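Projects > Valtgate > poleo-labels > README

# poleo-labels

Poleo is a small collection of text from household packaging: what is written on the bottles, jars, tubs and boxes that people keep in the kitchen and the bathroom. The text was typed by hand from the package and then checked by a second reader. The collection has 406 records in its present version, one record for one package.

The work was done at Valtgate, in the group for plain language. We wanted to study how short instructions are written when there is very little space for them. Most text collections leave out this kind of writing, or they keep only the ingredients.

## What is in a record

Each record is one line in the file `poleo.tsv`. The fields are separated by a tab. There are 9 fields:

- `id`: the number of the record, never used again if a record is removed
- `group`: food, cleaning, body care, or other
- `shape`: the general shape of the package (box, cylinder, tub, bag, tube)
- `front`: the text on the front, in reading order
- `instructions`: the text that tells the person what to do
- `warnings`: the text that tells the person what not to do
- `closure`: text about opening and closing
- `lang`: the language or languages found
- `notes`: free text from the reader

An empty field means that the package has no such text. If the text was there but could not be read, the field contains the word `UNREADABLE` in capital letters. Please do not mix these two cases, they were mixed in the first version and it made the counts wrong.

## How the text was typed

The reader holds the package and types what is printed. Line breaks are written as a vertical bar. Spelling mistakes of the maker are kept. Capital letters are also kept, but we do not record the size or the color of the letters.

Round packages are the most slow ones. The text goes around the side, and the reader must turn the package and decide where a line begins. Our rule is to begin at the brand name and go to the right. When the brand name is printed 2 times, begin at the one which is nearer to the opening.

A small clear container with its white flip-up lid open, and a white cylinder with red lettering:

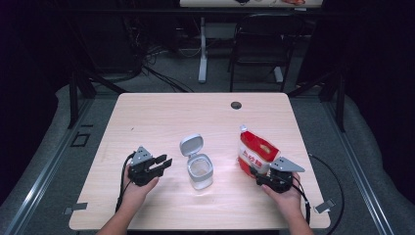
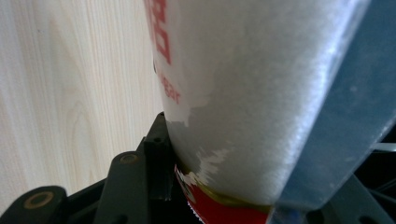
For text that runs from the top to the bottom, type it as a normal line and write `vertical` in the notes. We did not make a separate field for the direction. It was discussed in May and the opinion was that too few records would use it.

Text which is pressed into the plastic, without ink, is typed only if it is an instruction. Numbers from the mold and recycling signs are left out. Stickers from the shop are also left out, including the price.

## Checking

The second reader gets the package and the typed record, and corrects directly in the file with the tool Testa. Testa keeps both versions. If the two readers do not agree, the version of the second reader is used and the first one goes to `disagreements.tsv`. Most of the disagreements are about the order of text blocks, and about whether a sentence is an instruction or a warning. "Keep closed" can be both. We put it in `closure`.

## Known problems

- The field `instructions` is cut after 200 words. Very few packages reach this, mainly in the cleaning group.
- Food is much bigger than the other groups.
- In multilingual packages only the English part was checked by the second reader.
- The import script for Itico reads the vertical bar as a new column. Replace it before you import.

## Use

You may use the collection for teaching and for research. The text on a package still belongs to its maker, so please do not print complete records in a publication. Short parts are fine.

If you find a mistake, open an issue and give the `id` of the record and the field. Corrections without the `id` are difficult for us to follow.

Last change: Jun 18, 2021. Moved text about opening from `instructions` to `closure`, and corrected the language codes.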